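Can a machine plug things in yet? (bench and household)
Started by dumix_bench, October 27, 2024

dumix_bench
We assemble and test small lamps. The last step by hand is pushing a plug into a socket strip and switching that outlet on. Tellum quoted for a cell to do it. Has anyone got this working outside a demo? Our strip has a separate button and indicator for each socket, so there are two jobs per outlet - insert, then press. 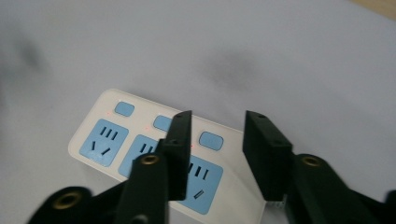

The press I would trust to a machine today. The insertion I would not. The slots are narrow, the strip isn't bolted down, and the lead pulls the plug off line.

Greer Cruickshank
Bolt it down, then. We ran 3,000 insertions in March on a fixed block with a compliant wrist and had 18 faults, all from bent pins.

wbauerfeind
A fixed block is a different task. At home the strip is behind the sofa. Santoro's arm managed 491 cycles on ours before we let the strip float, and then it jammed on most tries.

Greer Cruickshank
He asked about a bench, Wolfram.

wbauerfeind
The title says household as well. A person corrects the angle by feel as the pins touch. Few grippers sense that well. 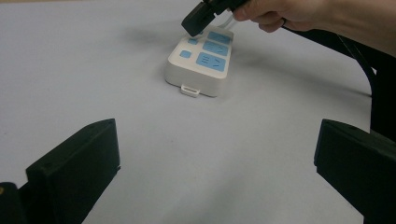

faka_user
Does a force sensor at the wrist solve it?

Greer Cruickshank
Partly. It tells you the pins have hit plastic, but you still need a search routine, and ours adds time to every cycle.

dumix_bench
Thanks. I'll ask Tellum to quote again with a clamp and leave the floating case to people.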